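Viagens explicadas > Aeroportos > Dos 8 aos 12 anos

Para onde vai a mala depois do balcão?

Glenys Inskip
10/08/2019
36 partilhas | 2 comentários

Quando uma família chega ao aeroporto para apanhar um avião, entrega as malas grandes num balcão. O funcionário cola uma fita de papel na pega, a mala avança num tapete rolante e desaparece atrás de uma cortina de tiras de borracha. Algumas horas depois, noutra cidade, a mesma mala sai de outra cortina. Este texto explica o que acontece entre as duas cortinas.

O aeroporto que serve de modelo é o de Clilness, de tamanho médio. Os aeroportos não são todos iguais: nos mais pequenos, parte do trabalho descrito é feita à mão, e nos muito grandes há máquinas adicionais. A ordem das etapas é quase sempre a mesma.

O peso

O balcão tem uma balança escondida debaixo do tapete. A mala é pesada por duas razões. A primeira é o bilhete, que indica quantos quilos cada passageiro pode levar. A segunda é o avião. Antes de descolar, é preciso saber quanto pesa tudo o que vai a bordo: passageiros, combustível, comida, carga e bagagem. Com esse valor calcula-se a velocidade necessária para sair do chão e o comprimento de pista que vai ser usado.

Também há um limite para cada mala isolada, mesmo que o passageiro pague mais. As malas são levantadas por pessoas, e levantar muito peso muitas vezes por dia provoca lesões nas costas. As malas que ficam perto do limite recebem uma etiqueta suplementar com a palavra "heavy", que significa "pesada" em inglês.

A etiqueta

A fita colada na pega chama-se etiqueta de bagagem. Contém três informações principais.

O código do aeroporto de destino. São três letras grandes. Lisboa é LIS, o Porto é OPO e Faro é FAO. Nem sempre as letras correspondem ao nome da cidade de forma evidente: OPO vem de Oporto, nome que se dá ao Porto noutras línguas.

O número do voo. Indica a companhia aérea e a viagem. Se o passageiro mudar de avião a meio do caminho, a etiqueta mostra todos os voos, pela ordem em que vão acontecer.

O código de barras. É um conjunto de riscas pretas e brancas, de larguras diferentes, que representa um número. Esse número fica associado, no computador, ao nome do passageiro e ao seu voo.

O passageiro recebe um talão pequeno com o mesmo número e deve guardá-lo até ter a mala de volta. As etiquetas de viagens anteriores devem ser retiradas antes de se sair de casa. Se a máquina encontrar duas etiquetas, pode ler a errada.

Os tapetes

Atrás da cortina começa o sistema de transporte de bagagem. É uma rede de tapetes rolantes, rampas e curvas, instalada em geral por baixo do piso onde andam os passageiros. Cada troço tem o seu motor e pode acelerar, abrandar ou parar sem depender dos outros. É assim que o sistema mantém uma distância entre as malas, necessária para que as máquinas seguintes as tratem uma a uma.

Em vários pontos existem sensores de luz. De um lado do tapete sai um feixe; do outro lado há um recetor. Quando a mala passa, interrompe o feixe, e o computador regista que há um objeto naquele lugar. Se o feixe ficar interrompido demasiado tempo, o mais provável é que a mala esteja encravada. O troço para e um técnico vai verificar.

As alças compridas e as fitas soltas são uma causa frequente de encravamento. Por isso, no balcão, o funcionário pode pedir que a mochila de campismo seja colocada num tabuleiro de plástico.

A inspeção

Todas as malas passam por uma máquina de raios X. Os raios X atravessam com facilidade os materiais leves, como o tecido e o papel, e com dificuldade os materiais densos, como o metal. A máquina mede a quantidade de raios que chega ao outro lado e constrói uma imagem do interior sem abrir o fecho.

A imagem é colorida, mas as cores não são as verdadeiras. Em muitas máquinas, os materiais como a roupa, a comida e a madeira surgem em laranja, e os metais em azul. Uma camisola vermelha e uma camisola verde ficam da mesma cor no ecrã.

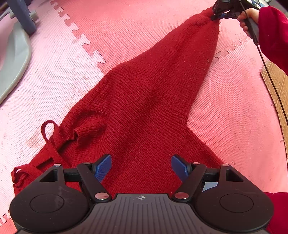

O que não pode ir no porão

O porão é o compartimento do avião, por baixo dos passageiros, onde seguem as malas. Há objetos que não podem ir nesse compartimento. O caso mais comum é o das baterias soltas, incluindo os carregadores portáteis para telemóveis. Uma bateria de lítio danificada pode aquecer muito e arder. Na cabina, a tripulação dá por isso depressa e sabe como agir; no porão, durante o voo, não há ninguém. As baterias soltas viajam por isso com o passageiro, protegidas para que os contactos de metal não toquem noutros objetos.

O fogo de artifício, o gás de campismo e a gasolina não podem ir em nenhuma mala, nem no porão nem na cabina.

Se a imagem de raios X levantar uma dúvida, o tapete desvia a mala para uma sala à parte. Um segundo operador observa a imagem com mais tempo. Se a dúvida continuar, a mala é aberta segundo as regras do país. A maior parte das malas desviadas é libertada e volta ao percurso normal.

A separação

Até este ponto, malas de voos diferentes seguem misturadas nos mesmos tapetes. A etapa seguinte chama-se triagem e consiste em separá-las por voo.

A mala passa por dentro de um arco com leitores de código de barras. Os leitores estão colocados em vários ângulos, uma vez que a etiqueta pode estar virada para qualquer lado. O número lido é enviado ao computador central, que em Clilness usa um programa chamado Bitport. O programa procura o número na lista, encontra o voo e indica a saída correspondente. Mais à frente, um braço empurrador ou um tabuleiro que se inclina faz a mala descer por essa saída.

Num dia de fevereiro, com pouco movimento, passaram pela triagem de Clilness 1309 malas. No verão o número é muito superior.

Quando os leitores não conseguem ler a etiqueta - porque está amachucada, rasgada ou dobrada - a mala segue para um posto de codificação manual. Kulsoom Malik trabalha nesse posto. Usa um leitor portátil e, se este também falhar, escreve o número no teclado. Segundo ela, as etiquetas dobradas para baixo da pega são as que dão mais trabalho.

O carregamento

Cada saída da triagem termina numa zona onde os funcionários colocam as malas em carrinhos ou em contentores de metal. Os contentores têm um canto cortado na parte de baixo para se ajustarem à forma arredondada do avião. São usados sobretudo nos aviões grandes. Nos mais pequenos, as malas entram soltas e são arrumadas à mão, com redes que as impedem de deslizar.

As malas não podem ser postas em qualquer sítio. Um avião tem de estar equilibrado, tal como um balancé. Se houver peso a mais na parte de trás, o nariz tende a subir; se houver peso a mais à frente, tende a descer. Uma pessoa com formação própria prepara um plano que diz quanto peso vai em cada secção do porão, e o comandante recebe esses dados antes da partida.

Antes de fechar as portas faz-se ainda uma comparação entre a lista das malas carregadas e a lista dos passageiros que embarcaram. Se um passageiro despachou uma mala e não apareceu, a mala é procurada e retirada. Esta é uma das causas dos atrasos anunciados com o avião já cheio.

A chegada

No aeroporto de destino o percurso é mais curto. As malas são descarregadas, levadas até ao terminal e colocadas num tapete que as conduz à sala de recolha. O tapete que dá voltas nessa sala chama-se carrossel.

As malas dos passageiros que vão mudar de avião não seguem para o carrossel. São levadas para a triagem desse aeroporto e encaminhadas para o voo seguinte. É nas mudanças de avião que mais malas se atrasam, sobretudo quando o primeiro voo chega tarde.

Quando a mala não aparece

Se o carrossel parar e a mala não tiver saído, o passageiro deve dirigir-se ao balcão de bagagem antes de deixar a sala. O funcionário pede o talão e introduz o número no computador, que mostra o último ponto em que a etiqueta foi lida. Na maioria dos casos a mala ficou noutro aeroporto e chega num voo posterior. Um cartão com nome e contacto, colocado dentro da mala, permite identificar o dono mesmo que a etiqueta se tenha soltado.

Vocabulário

Carrossel - tapete rolante em circuito fechado, na sala de recolha.
Porão - compartimento do avião destinado às malas e à carga.
Talão - papel com o número da mala, entregue ao passageiro.
Triagem - separação das malas segundo o voo.

Arquivado em: Aeroportos, Bagagem, Como funciona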